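The woman who runs the test kitchen at Flinwood has the kettle on before I've got my coat off. It's half past eight on a wet February morning and I've come to talk about drawers, a subject I could happily bore people with for hours. So, I soon find out, could she.

Flinwood makes small wooden storage for kitchens, the sort of thing you stand on the worktop when the cupboards are full. "I never wanted a showroom," she tells me. "Showrooms have a bowl of lemons and that's your lot. I've never been in a house like that, have you?" I haven't. Mine has post in the fruit bowl and a bike pump by the bread bin.

So the worktop here gets properly cluttered, cereal and crisps and all, and she likes it that way. "A drawer's easy when it's empty and there's nothing round it. Put a bag of snacks in and some shopping in front, and then tell me how you get on." 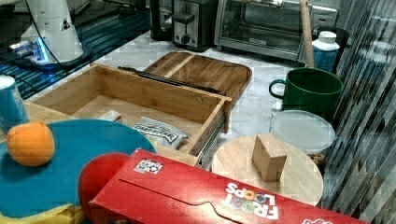 She trained as a cabinet maker and spent 22 years fitting other people's kitchens before coming here, and it still rankles how often the runners were the bit the customer saved money on. "They'd spend 300 pounds on a tap!" she says, properly cross. "Then they'd ask me for the cheapest slides going, and ring me up at Christmas when one stuck." She buys hers from Pustex now, after a long falling-out with another supplier that she'd rather I didn't go into (I've promised).

The notebook comes out at this point. It's a fat thing with a rubber band round it, and every change to the drawer unit is in there. They're on version 182. I thought I'd misheard. "Most of those are a millimetre here or there," she says. "One of them is just me changing my mind about the corners and then changing it back."

We get on to marble, which she's less keen on than I'd expected. It looks lovely and it's slippery - a light box will slide about on it if you tug the front too hard. Felt feet helped a bit, rubber ones helped more, and she's still arguing with Lahlou, the workshop that does the joinery, over who pays for them.

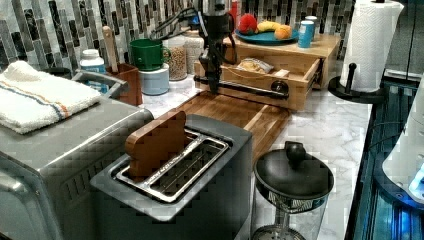
And what about people who say they haven't the space? She's got an answer ready. Clear one stretch of worktop, she says, the bit by the toaster, and see what you put back over a week. Her own came down to bread, a board and the tea towel. The Weltwood range they brought out last year was planned round that, and they've sold 2,435 so far, mostly to people in flats.

I ask what's next and she pulls a face. Possibly something for spices, if she can stand it.
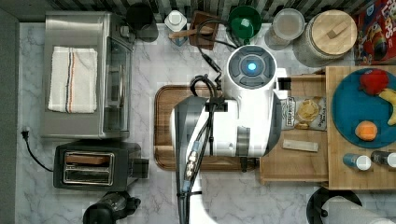
The Flinwood worktop, with fruit on the teal plate and the tea towel folded on the toaster oven.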